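Flitow sorting cell, Flesside site
Safety checklist with comments, 15 May 2023

Filled in by the shift safety rep. Marks are OK, Not OK or Open. Comments are mine and I have been asked to keep them short – I have tried.

1. Floor marking
Is the working area taped? OK.
Is the tape in good order? Not OK. The yellow is scuffed to white in places. Tape on carpet lifts sooner or later, and then it is a trip hazard as well as a boundary.
Do people stay outside the tape while the arm is powered? Open. The training sheet says they do. The training sheet was written in April, before the job was split between a person and a machine at one table.

2. Arm and gripper
Fingers, bolts and hinge plates looked at before start? OK.
Loose film or wrapping removed from the arm? Not OK. Clear plastic is still round the end of the forearm. Take it off or get the supplier to say in writing that it stays.
Chairs clear of the arm's reach? Not OK. A chair base was under the gripper when the table was checked.

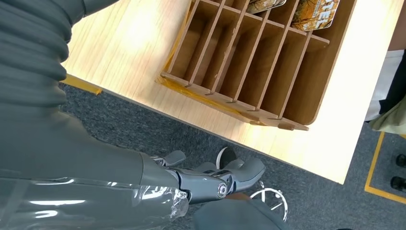
Who can stop the arm?
Anyone on the shift, at any time, without asking first. If a supervisor tells you otherwise, write it down here and tell the rep.

3. Pinch points
Gaps between the fingers and the linkages marked on the risk sheet? Not OK. The sheet has one line, "keep hands clear". Clear by how much, and during which part of the job?
Sleeves and lanyards covered? Open. There is a rule for the packing line and none for this table.
Joints wiped down and looked over by somebody trained? Open. Two people have had the training and both work the same shift. 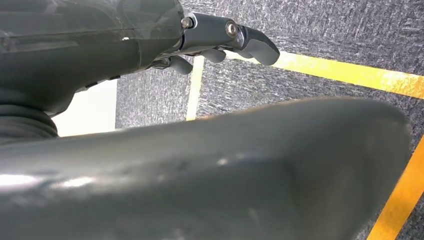

4. Table and cables
Cables kept off the edge and out of the hand's way? Not OK. The laptop lead loops across the tabletop and there are more black cables on the other side. Clip them.
Phones and drinks off the working table? Not OK. Two phones and a water bottle. I know where else people are meant to put them, and it is a long walk.
Cards in the slotted box within easy reach of the person? OK, though it is the same reach the robot hand uses.

5. The work itself
Has the job got lighter? Open. We were told the cell would take over the dull part. People still stand at the table with cards in their hands, and now they watch a machine while they do it. Watching is work. It should be in the job description and in the breaks.
Has anyone's grade been looked at since the change? Not OK. The same answer came back from Zedham when their cell went in.
Output claims checked? Open. The Cho report gives 511 cards for a shift. It does not say how many of those a person had to put right.
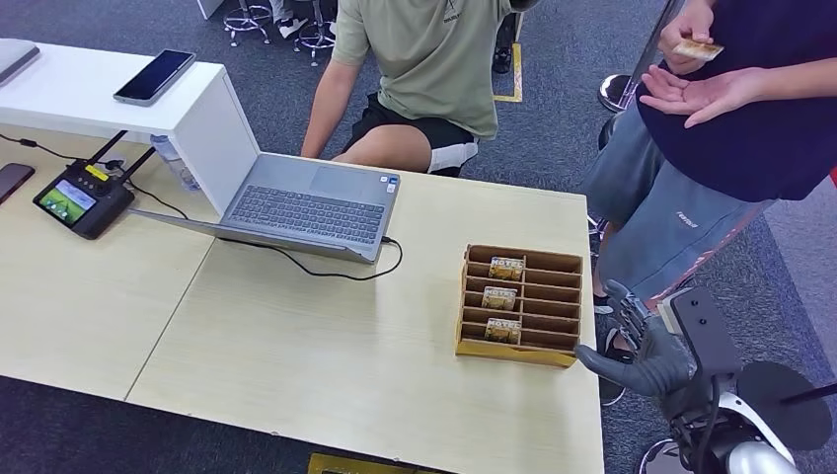

Will the cell mean fewer people on the shift?
Management says there are no plans for that. The rota has 16 names on it today, and we will compare it with the next one at each inspection.

6. Actions
Re-lay the worn tape.
Remove the film, or get the letter.
Move the chairs back.
Clip the cables.
Rewrite the risk sheet with the people who do the job in the room.
Next check after the tape is done, same form.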